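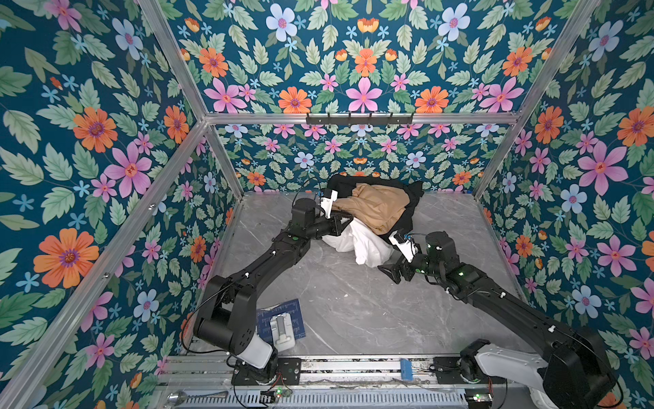 Figure 2. Repeating floral paper on a deep teal-blue ground, with orange, pink and pale blue flowers.

4.2 Why the large flower came back

Plain walls held out in Sornville for longer than the trade had hoped. Puma and Krajčí went through 3,179 order slips from the Dullell showroom and found that buyers asked for "something quiet" and then, on the second visit, went home with daisies. The daisies were seldom small. Our own interviews, held in December with five households, tell much the same story, though with more argument over who had chosen what.

Two points stand out. Dark grounds (see Figure 2) were picked for rooms that the owners had already called too dark, against all printed advice. Repeats that mirror across a wall were also liked best by people who had never tried to hang one. Kopecký puts this down to taste – Sýkora, who has hung a good deal of paper, puts it down to ignorance.

We side with neither. The sample is small, and one household withdrew its answers after redecorating. Price explains little, as the Sombatkul range cost more than its plain rivals in every shop we visited and still sold out first.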